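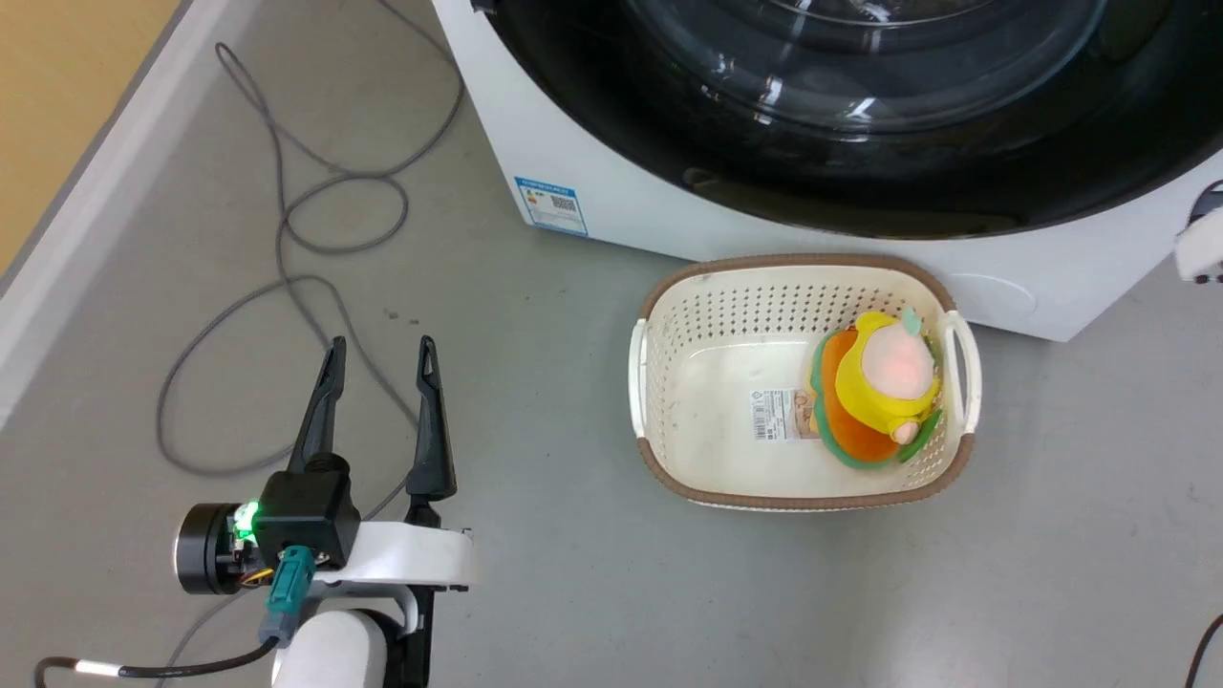

Laundry room: washer and basket

Pre-Cruise Cabin and Home Checklist, with Comments
Numlow Cruise Club, Delden chapter
Last gone over Wednesday, October 26, 2022

Welcome back, everybody, and a special hello to those of you sailing with us for the first time in February! We've added a few comments from members under the items that get asked about most, so please take your time and go through it with a cup of something nice.

BEFORE YOU LEAVE THE HOUSE

Washer and sink taps turned off at the wall
Comment: Do this the night before, when you aren't already standing there with your coat on and the cab outside.

Lint screen and kitchen trash emptied
Comment: One of us forgot the trash before a two-week sailing and would rather not talk about it.

Power strips and travel adapters looked over for cracks or scorch marks
Comment: Many ships won't let you bring a surge protector on board at all, so read your line's list before you pack one. A plain adapter with USB ports has been fine for most of us, but do check.

Medicines in the carry-on
Comment: Your big suitcase may not turn up at your cabin until dinner time.

FIRST 28 MINUTES IN THE CABIN

Find your muster station and walk there once
Comment: Walk it, even if the safety talk was on the TV. On the Drendilbridge we had cabins well forward and the way there was a good deal longer than it looked on the door card.

Life jackets: one for each person, straps and whistle in place
Comment: Ask the steward right away if you're short, and ask for child sizes too if the grandkids are along.

Balcony door closes and locks, and the rail is firm
Comment: Ours had a stiff latch. Guest services sent somebody up before we'd finished unpacking, and he was lovely about it.

Nothing hanging on the sprinkler head
Comment: Yes, even though it looks just like a hook!

Bathroom floor and the raised step at the door
Comment: Leave a night light on. More than 5 members wrote in about stubbed toes after last year's trip.

ON SHORE DAYS

Ship's time checked against your watch
Ship's emergency phone number written on paper
Comment: At Ateş the pier is a long one, and the last 2 shuttles fill up early, so aim for the one before those.

Please leave your own comments in the box by the club door, or bring them to the next coffee morning.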